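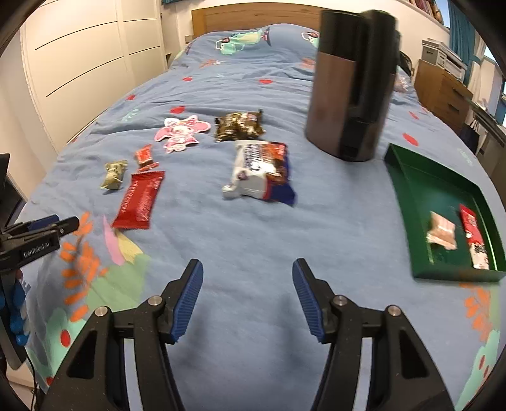 Re: Hum from left channel after moving the Fulotholm
Date: 2022-03-08
List: Tirosska owners and repair list

On the hum question, the earlier poster wrote:

> I moved my Fulotholm integrated to the other side of the room and now
> I get a low hum from the left speaker. It is there with the volume all
> the way down. The right side is quiet. Source is a Genaten turntable
> into the phono input. I swapped the speaker wires at the amp and the
> hum stayed with the left channel. Before I pay for new capacitors, is
> there anything else I should check? The amp is 27 years old and has
> never been opened as far as I know.

You did the right thing with the speaker wires. If the hum stayed on the left output, the speaker is fine and so is the wire.

Next, turn the amp off and unplug everything from the back except the speakers. That includes the turntable ground wire and the tape loop, if you use it. Turn it on and listen. If the hum is gone, plug the sources back in one at a time. My guess would be the ground wire on the turntable. The spade on those is thin and it doesn't take much to crack it when you pull the amp out of a shelf. But that usually gives you hum in both channels and it usually follows the volume knob, so don't count on it.

If the hum is still there with nothing connected, look at the preamp out / main in jumpers on the back. There are 2 of them, one per channel. They get bumped when people move the amp and they also corrode. Pull the left one, clean the pins with contact cleaner, and push it all the way in. With the jumper loose, the power amp input floats and you get exactly what you describe, hum at any volume setting. I have had this on both of the units I have owned.

Only after that would I think about capacitors. The main filter caps feed both channels in this model, so when they go, you hear it on both sides. A bad cap on the left driver board is possible but I'd put it well down the list.

If you do end up opening it, let it sit unplugged overnight and check the supply with a meter before you touch anything. The Değirmenci service manual covers this chassis and the board layout is the same apart from the headphone jack. It should still be in the files section.

Please post what you find with the jumpers.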